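Workshop notebook - mattress care, October
Afternoon, from 2 o'clock

Second go at the surface cleaning part of the bedding guide, and I'm really pleased with where it's heading! Edit has been asking for a dry method that needs nothing you wouldn't already have in the cupboard under the stairs, so the vacuum stayed in its corner today and we stuck to hand tools.

Started with the flat test piece, the plain cotton one Attila left us from the Jeramham order. Sprinkled 40 g of dried breadcrumbs and a pinch of the grey lint Gualtiero saves from the dryer. Short strokes towards me, pan held tight against the cloth. Long sweeping strokes were hopeless, they fling crumbs as far as the bench (sorry, Brayden, that was your tea). With short ones I got nearly all the crumbs in under 7 minutes, but the lint rolled itself into little sausages and had to be picked off with my fingers.

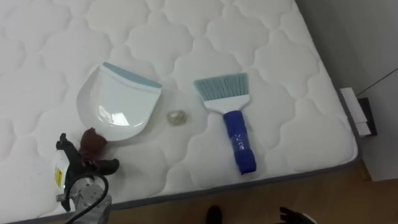 Quilting is a completely different job and much more interesting. On a flat cloth the pan can sit anywhere, but a stitched surface has hills and valleys, and fine stuff goes straight for the valleys. My plan is to follow the stitching instead of fighting it. The scalloped panels run in diagonal rows, so the strokes should go along the rows, with the blue rubber lip of the dustpan pressed down into the padding just ahead of the brush. Máté thinks the softness will help us there, as the mattress gives a bit and the lip can sink in. I like that idea a lot. Bigger rubbish like a crumpled bit of wrapper is easy, one flick and it's in the pan, so it makes a nice first exercise for the guide before anyone moves on to crumbs.

Things to watch: go lightly along the piped edge. On the old Grinell sample Attila caught the bristles under the piping and pulled a thread, and I'd like to warn readers about that early on. Also knock the brush out over a bin between rows. I forgot twice on the flat piece and just painted lint back on.

Brush angle still open. Brayden swears by 45 degrees, I've been holding mine flatter and getting less flicking. Could easily be down to the wrist, so we should swap brushes and each do the same patch.

To do: ask Edit whether the guide covers bicarbonate (I'd love it to, but it needs its own page). Try the Favby topper, which has deeper stitching. Weigh what comes up as well as what goes down. Gualtiero to keep saving lint, please - the jar is almost empty.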